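Course: Collecting Demonstration Data with Hand-Held Grippers
Handout 4 – Rules for the operator and the table

Read this before your first session at the table. The rules come from the Katora lab manual, with changes made after the July group finished. Where the manual and this handout disagree, follow the handout.
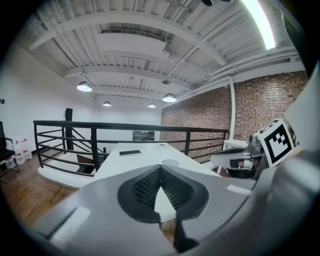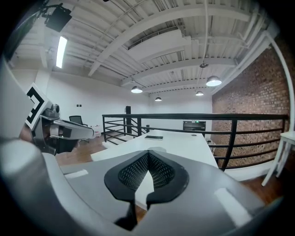
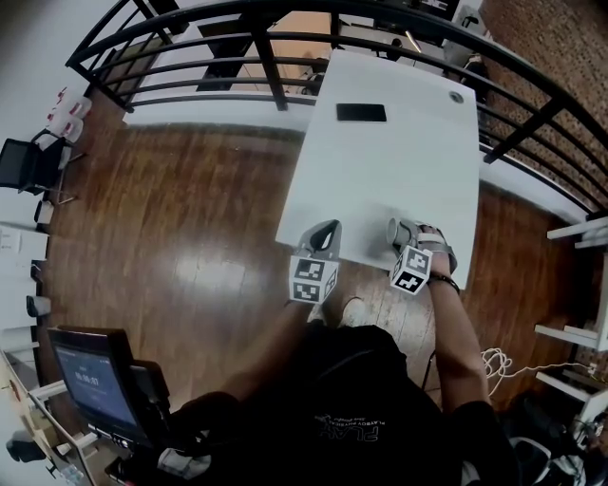

Nga Giáp objected to the first version of these rules on the grounds that they read like a safety code and said almost nothing about the data. A session where no one gets hurt can still be worthless, she wrote, and a new operator should know which rules protect people and which protect the recording. The sections below are split that way.

## Rules that protect people

1. Keep the floor between the chair and the table clear. Cables go along the wall or under a cover.
2. Where a table stands near a railing or a stair opening, nothing is left on the edge next to the drop. Tools are put down toward the middle of the table.
3. Work for no more than 21 minutes at a stretch, then put both grippers down. Sore wrists are reported the same day.
4. Hand straps should be snug but easy to get out of. If you can't free a hand by yourself, loosen the strap and try again.
5. Drinks stay off the work table. Keep the lid on, wherever you put them.

## Rules that protect the recording

6. Markers must stay flat, clean and uncovered. Don't touch the printed faces. A marker with a bent corner or a scratch is replaced before the next take, even if tracking still seems fine.
7. Hold the grippers so that your sleeves and forearms don't cover the markers. Watch for this when you cross your hands.
8. Start and end every take with both grippers at rest on the table. Wait for a count of three at each end.
9. Check the finger pads before each session. Dust and bits of tape change how the pads grip, and the video won't always show it.
10. Move at the speed you would use for the real job. Very slow takes are the most common fault in the Pritcombe set – nearly 70 of them had to be dropped.
11. Phones and other personal items come off the table unless the task sheet lists them. An item that is in one take and missing from the next makes the two harder to compare.
12. Don't change the lighting in the middle of a batch. If a lamp fails, stop, write down the take number and start a new batch.

## Failed takes

Mark a failed take as failed. Don't delete it. A dropped object, a missed grasp or a second try is useful to the people who train the model, provided the label is right. What they can't use is a failure labeled as a success.

A take is void if tracking is lost on either hand, if someone else reaches over the table, or if the operator talks to another person and stops moving. Void takes are logged with the reason and left out of the count.

## Batch size

A normal batch is 16 takes of one task. After each batch the operator and the checker swap places. The checker plays back 6 takes picked at random and fills in the Melnychuk form (last page of the binder). If two or more of them have the wrong label, the whole batch is checked.

## Before next class

Read the Jarkmont task sheets and choose one. Write down which of rules 6 to 12 would be hardest to keep for that task, and what you would change on the table to make it easier. Half a page is enough. Bring it on paper.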